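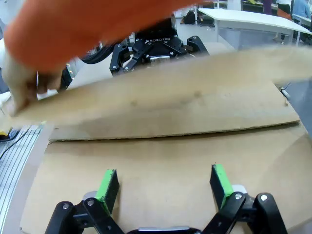
Cernis Cardboard Set – read me first

Hello, and thank you for downloading the set. It is a collection of short recordings of ordinary cardboard boxes being folded, closed and taped by hand at a worktable, together with the notes we made as we went along. I have tried to write this page the way I would explain things over a cup of tea, so it goes on a bit in places. If you only want the folder layout, skip down to "What is in the folders".

The set was put together by Emília Sokol and Libor Slanina, with a great deal of patient checking by Meifang Han. Last updated Mar 23, 2020.

Why boxes

Most of us have closed so many boxes that we no longer notice how we do it. One hand holds a flap down while the other goes looking for the end of the tape, and a flap that has been folded a few times behaves quite differently from one that is fresh off the stack. We wanted a record of those small habits, made with plain brown corrugated board and plain brown tape, and without anybody hurrying.

What the work looks like

Every recording belongs to one of three groups:

Folding – a flap or a whole sheet is lifted, bent along its crease and laid back down.
Closing – the flaps are brought together so that they meet along the seam.
Taping – a strip of tape goes along the seam and is pressed or smoothed by hand.

We did not ask for a neat finish. Some strips are beautifully straight, and some wander off towards the corner in a way that would have had my old supervisor at the Polák warehouse tutting. Crooked ones are marked "skew" in the notes and are perfectly good to use. Edges of tape that have not gone down flat are marked "lift", however small the lift is, and Meifang went back through all the taping recordings to make sure we had been fair about this.

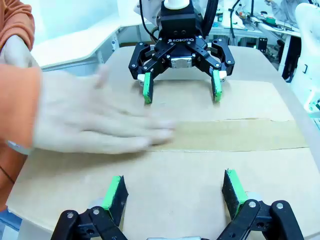

What is in the folders

There are 100 recordings altogether. Each has a short text file beside it with the same name, giving the group, the box batch and any remarks. The remarks are written in whole sentences, because we found our own abbreviations impossible to read a fortnight later.

The folders are named fold, close and tape. A further folder, called odd, holds 5 recordings that we could not agree on – mostly a fold that turns into a close halfway through. They are included in the total. Please don't move them into the other folders if you pass the set on to someone else, as the notes refer to them where they are.

The board and the tape

The boxes came flat from Falier in two batches. The second batch was a little stiffer, and you may notice that the flaps spring back more before they settle. The batch is written in each notes file as F1 or F2. The tape was ordinary brown packing tape from Rurkano, and we used the same width all the way through.

Boxes were used more than once where they would stand it. When a crease had gone soft the box was retired, and most of those are now full of Libor's gardening magazines.

Things to be aware of

Hands move quickly when they are doing something familiar, so there is plenty of blur. We left it in. Radoslava Jelínek asked whether we could supply a version with the blurred parts taken out, and we did try it in March, but the folding made very little sense afterwards.

All the boxes are plain brown, so the set will not tell you much about printed or glossy ones. There are no padded envelopes either, although Sabina Kopecký has offered to help with some.

Using and sharing

You are welcome to use the set for study or teaching, and to pass it on, as long as this page travels with it. If you find a recording in the wrong folder, please write to Emília with the name of the file and a line or two on what you think it should be. She answers everything, though sometimes slowly.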